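Handling Cells: Setting Up and Care
Unit 4. Preparing the textile sorting cell for a working session
Ivine Teaching Workshop, December 2018

Purpose of this unit

These notes accompany the practical session on the Stesamier cell. Students should read them beforehand and bring a copy to the bench. The arm controller was covered in Unit 3 and is not repeated. This unit deals with the table, the bins, the gripper and the fixed camera.

Before power is applied

Check that the isolator is off and that the padlock is fitted. Wipe the tabletop with a dry cloth and remove lint and loose threads. Light scratches in the surface are acceptable. A raised edge or a tear must be entered in the cell log, as it will catch thin fabric during a low pick.

Inspect the gripper pads for wear. Pads are replaced after 4000 cycles, or sooner if the surface has become shiny. Replacement pads are kept in the Tsuji drawer unit under part number 1199. Both pads are changed together.

Placing the bins

The bins are placed on the table by hand, with the isolator still off. Each must sit flat, with its long side against the stop line given on the layout sheet. Clear bins are used in this cell so that the fixed camera can view the contents through the walls. Overhead lighting produces reflections on the plastic, and the exposure should be set with the bins in position and the room lights on.
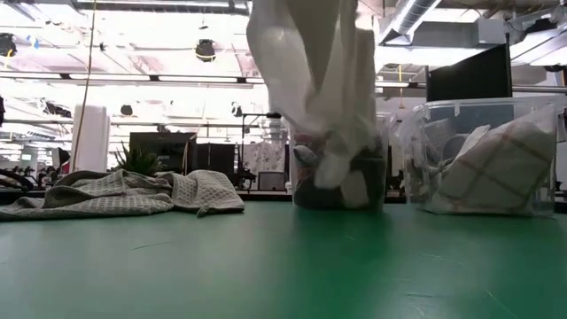 Figure 4.1. A white cloth entering the centre bin. The bin on the right holds folded textiles, and a grey waffle-weave towel lies on the table to the left.

The release height is measured from the rim of the bin to the tip of the gripper and is set at 70 mm. Long items need a second check. The lower end of the cloth should reach the inside of the bin before the gripper opens; otherwise the item may fold over the rim and drag on the next cycle. If this occurs, stop the cell, clear the item by hand and reduce the travel speed by one step in the Orirov panel.

Trial run

Run the first cycle at reduced speed with one item only. The supervisor remains at the stop button throughout. Repeat with a towel and then with a long cloth, and record the result of each in the log.

End of session

Return the arm to its rest position, switch off the isolator and refit the padlock. Empty the bins and wash them with mild soap. Solvent must not be used on the clear plastic.

Students submit a completed copy of the setting sheet, signed at the bench, before the start of Unit 5.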